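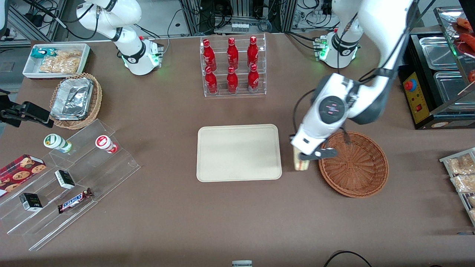 ¿Por dónde se empieza a ordenar una mesa de aperitivos?
Por las bebidas, que son lo que más pesa y lo que peor se mueve después.

Quien contesta es Eustaquio Arellano, que lleva media vida montando mesas para meriendas y que un jueves por la tarde nos recibió en Flornano con muchísimas ganas de charla. «Yo pongo las botellas al fondo, en un soporte de dos pisos, y así se ven todas (¡y nadie tira nada al alargar el brazo!)», cuenta.

Lo de las cestas redondas de mimbre le viene de su madre, y se le nota el cariño cuando habla de ellas. «Las patatas y las galletitas saladas, en bandeja; el mimbre lo dejo para el final, cuando ya sé qué me falta por colocar». En mayo preparó una merienda para 200 personas y todavía se ríe al recordarla: «Compramos 60 bocadillos de más, figúrese, y estuvimos cenando bocadillo hasta el domingo».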